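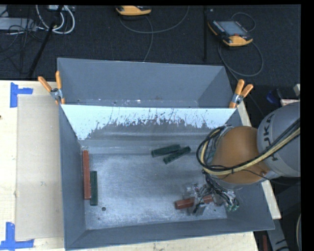

Monday, bin picking, second go at the push-then-grasp rule. I've been putting off writing this up because I wanted a clean set of runs first, and I'm not going to get one this side of December, so it goes in as it stands. The question is still the same one from the Khamphan write-up: if two blocks are too close for the fingers to get between them, is it better to nudge them apart first, or to leave them and take whatever's lying on its own? The green pair near the middle of the floor, making that narrow sideways V, is exactly the sort of layout I mean. The red bar at the lower right is what the planner likes best, with clear floor around it, and the gripper has a finger across the middle of it. Then there's the red one against the left wall with a short green one right beside it, which I'd call the nasty case (wall on one side, neighbour on the other!).

Two policies, same start layouts for both. Policy A is Jutitz as we left it, grasp score only, highest score goes first. Policy B is Jutitz with the push step bolted on, so if the best score drops under the threshold it picks a push direction, does a short sweep, looks again and rescores. I did 25 layouts with each. A cleared the bin completely on 17 of them and B cleared 18. Yes, one. I was a bit crestfallen, I won't pretend otherwise.

But the totals hide what's going on, I think. When I went back through the logs, B sorted out nearly every V-shaped pair it met, and A kept having a go at them and closing on both blocks together. What B is dreadful at is anything near the wall. It pushes along the long axis of the block, because that's the lowest resistance according to the model, and the block just slides along the wall and stays as ungraspable as it was before. Then it looks again, sees the same thing, and pushes it back the other way. I watched it do this until it hit the limit of 3 pushes per block and gave up, and I have to say I started feeling sorry for it.

Oranuch Kongkaew came by while I was on layout 17 and said the push direction ought to be scored on how much finger room it opens up, never mind how easy the slide is. She's right and I should have seen it. She also reckons the resistance term is left over from when Cirnov was pushing boxes on an open table, where there wasn't a wall to worry about. I checked and it is, comment and all.

Segmentation is the other thing. The floor of the bin is scuffed and throws cloudy reflections, and Dement sometimes returns a patch of shine as a sixth object. It's always low confidence, so a cut-off deals with it, but I'd set the cut-off by eye and forgot to write the value down - it's in the config now, under the mask settings. The dark greens are worse than the reds for ragged edges. I haven't looked at whether that costs us any grasps.

Also, for whoever is on next: check the clamps on the ends of the divider before you start. If the divider shifts, the collision model is wrong and you won't get a warning.

To do:
Swap the resistance term for finger clearance and rerun the wall layouts only.
Try a push away from the wall with one fingertip, if there's room to get it in at all.
Split the results table by V pairs, wall cases and loose blocks, as the single clear rate isn't telling us much.
Ask Oranuch for her clearance script.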